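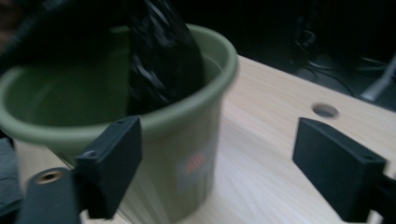
Two gripper fingers, a green bucket and something black and shiny going in.

Looking After a Gripper
Monday
By the Sovley Kids' Science Desk

Search this site Go

A gripper is a robot's hand. Most grippers have two fingers that slide together to pinch things and slide apart to let go. The ones in our picture are plain black blocks with small holes in them.

At the Grurnstead workshop, each gripper gets a check every Monday before any work starts. The check takes 20 minutes.

First, the power goes off. Fingers that can pinch a cup can pinch a person too.

Next, the worker wipes the inside faces of both fingers. These are the parts that touch things. Dust and grease make them slippery, and a slippery gripper drops what it picks up.

Then come the screws. Robots shake a little when they move, and shaking can work a screw loose. The worker tries each one with a small screwdriver and stops when it feels snug. Turning too hard can ruin the plastic.

Look for a little golden ring near the bottom left. It is a threaded insert, a metal tube with grooves inside. A screw can go in and out of metal many times without wearing it away. Plastic grooves wear out much sooner.

Last of all, the power comes back on and the fingers open and close 30 times. The worker listens for scraping. If one finger lags behind the other, the gripper goes to the repair bench in Room 452.

Words to know
Gripper: the part of a robot that holds things.
Insert: a small piece set into a bigger one.

Contact us | Copyright Sovley Kids | Back to top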